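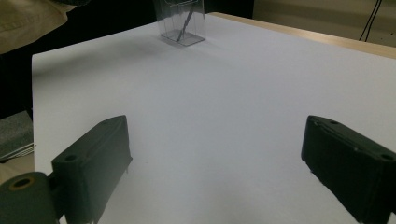
Nov 5, 2021

Case warp, Verden job. Continued from the August notes.

Problem as it stands: cases made with the Hanberg cloth and the Bulness board pull outward after casing in. The front board is worse than the back. The effect appears overnight, gets larger over the next days and then stays put. Rubbing down harder does nothing. Longer in the press hides it, and it comes back when the book is left standing on its own.

What we already had from August:
– Board alone, unlined, stays flat in the shop.
– Cloth pasted to one side pulls the board toward the cloth side, as expected.
– The pastedown should pull it back and does not pull enough.
– Changing the adhesive on the cloth from mix to straight PVA reduced the pull and gave us a different problem (no open time, lifted turn-ins at the head).

I had been treating this as a cloth question. Orsolya Antal's view is that it is a grain question and that we never checked the board properly after the supplier changed the sheet size. She is at least partly right, see further down.

Setup for this round

Test boards cut to 23 cm on the long side, all from the same pack. Thickness 2 mm by caliper at each corner, no corner far enough off to worry about. Two groups of 6. Group A cut with the long side parallel to the label arrow on the pack, group B cut across it. Each board marked in pencil on the inside face with group letter and number, arrow toward the head. Please keep doing this. The August boards were marked on the outside and we lost the marks under the cloth.

Cloth cut with the warp running head to tail in every case. Adhesive was the usual mix, same batch for everything, stirred between boards. Brushed on the cloth, never on the board. Rested until the shine went off, laid down, turned over, boned from the center outward through silicone paper. Turn-ins on all four sides. No pastedown at this stage.

All boards went under blanket and plain weights. I kept them out of the Rácz because the platen is still slightly low on the left and I did not want that mixed into the result. Took them out the next morning and stood them on edge in the rack with air on both faces.

Measurement: board laid cloth side down on the granite plate, straightedge across the middle, feeler gauges under the straightedge at the center of the dip. Read across the width and then along the height. It is a crude method, but it repeats. I measured one board over and over with coffee in between and got the same gauge every time.

Grain check

Before covering I did the bend test on offcuts, both directions. The difference was small. With the old board you could tell with your eyes closed. With this one I had to go back and forth, and Orsolya and I disagreed on one of the pieces.

Then the wetting test, a strip from each direction, damp sponge on one face. The strip cut along the arrow should have stayed fairly straight along its length and curled across. It curled along its length. The cross strip did the opposite. Repeated on strips from the middle of the sheet and from a second sheet. Same behavior.

So the arrow on the label is at right angles to the grain for this pack. Either the label went on turned, or the arrow on the new packs means something else (feed direction, stacking direction). Have written to Bulness asking which. No answer yet. Until there is one, ignore the arrow and wet a strip from every new pack.

Consequence: group A as cut is cross-grained and group B is right. All Verden cases so far were cut the way group A was cut.

Results

Group A: every board dished toward the cloth, and the dip is mostly across the width, which is the direction the complaint is about. Spread within the group is wide. The worst one rocks visibly on the plate. One board has a twist as well, corner to corner, and I think that one was brushed unevenly. Left it in.

Group B: also dished toward the cloth, less, and much more alike as a group. A single ordinary pastedown should be able to bring these back. Along the height there is almost nothing to measure.

Not explained: A is worse than B, but the difference is smaller than what we see in the finished books. If grain was the whole story the B boards ought to be the only acceptable ones, and there are two in group A that I would pass without comment. Something else is adding to it. Candidates:

1. Endpapers. I have assumed these are grain head to tail. Assumed, not checked. They were cut from the large sheets and the offcuts are gone. Will tear one from a spare set.

2. Moisture in the mix. This batch was thinner than usual and I did not write down how much water went in. My mistake. From now on water goes in by weight and the figure goes on the lid.

3. Press time with wet pastedowns. Boards came out early on the busy days. Cannot be reconstructed.

The front/back difference is also still open. My guess is that the front board sits at the top of the stack and dries faster on its outer face. To test this, turn half the stack over next time and see if the worse board swaps.

Decisions for now

Verden: stop cutting cases from the remaining cut stock. Recut from full sheets with the grain confirmed by strip. The covered cases that are within tolerance can be kept for the dummy copies. The rest can be lined inside with a kraft sheet, grain head to tail, before the pastedown. I tried the lining on the worst board of group A and it came back a long way, though it is now thick at the turn-ins and needs filling in to match.

Adhesive stays as the mix. No more PVA on this cloth.

Rácz: left side of the platen needs shimming before any of the recut cases go in. The shim stock is in the drawer under the board shears, in the flat tin.

To do
– strip test, second pack, both sheets
– tear test on endpapers
– weigh out new batch of mix, label lid
– pastedowns on all of group B, half of group A, measure again after the weekend
– chase Bulness about the arrow
– order silicone paper, down to the last few sheets

Test boards are in the rack by the window side, lower shelf. Do not stack anything on them.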